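Singer Ute Sperling returns with new label and a first album in years

The singer and songwriter Ute Sperling has signed a contract for two albums with Dordale, the independent label that released her very first single. The first of the two records should be in the shops in June, and a short tour will follow directly after it.

Sperling, who is 35, left Dordale after only one year to work with a much larger company. That cooperation ended quietly last autumn, and for some months her listeners did not know if she would record again. In a message to her mailing list she has now confirmed that most of the new songs are already finished.

“I went back to the people who answered my first letter,” she writes. “They still have the same small office and the same terrible coffee machine, and I felt at home after five minutes. We talked the whole afternoon about songs and hardly at all about the contract.”

The new album has the title Retton, after the village where Sperling spent her school holidays with her grandparents. She wrote nearly all of it there last winter, in a rented house with an old upright piano which could not be tuned properly any more. Two of the songs were kept exactly as she recorded them in that house, with the piano a little flat and the rain on the window. The others were recorded again with a full band.
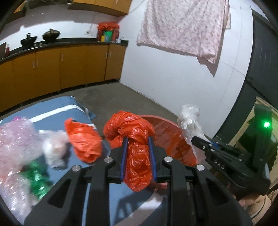 By our music desk
4 May 2018

The recordings with the band were led by the producer Chowdhury, who uses only the one name and who is known mostly for film music. It is the first time that the two work together. According to the label they met at a festival, where they had to share a dressing room, and they began to exchange unfinished pieces by e-mail soon after.

His influence can be heard already on the first single, “Late Ferry”, which came out this morning. It begins with the voice alone and stays very quiet for the first minute. Then come the strings – a group of eight players – and a drum part that sounds more like dance music than anything Sperling has done before. Some of her older fans will perhaps need to hear it twice. The words are as plain as always: a woman waits at a harbour and changes her mind, and the listener does not learn in which direction.

“He threw away all my second verses,” Sperling says about the producer in the same message. “I was angry for one day. Then I sang the songs without them and I had to telephone him and say sorry.”

Altogether 19 songs were recorded, and 11 of them are on the album. Dordale would not say what happens with the rest, but the contract speaks of a second record, and a spokeswoman said that Sperling “does not like to leave things in a drawer”. The album will be sold on CD and as a download. A vinyl edition is planned for later in the year, when the pressing plant has a free place for it.

The tour opens at the Corn Hall in Dendton, where Sperling played one of her earliest concerts as the support act. The hall has seats for around 26 rows of visitors, and the label expects that they will go quickly. Further dates will be announced next week – they are said to include at least two evenings with only voice and piano. The band for the other concerts is the same one that plays on the album, with the exception of the drummer, who has other duties this summer.

Tickets for Dendton can be ordered from Monday at ten in the morning, by telephone or at the box office of the hall. People on Sperling’s mailing list can order already at the weekend with the code they received together with her message. There is a limit of four tickets for each person, and children under 12 pay half the price.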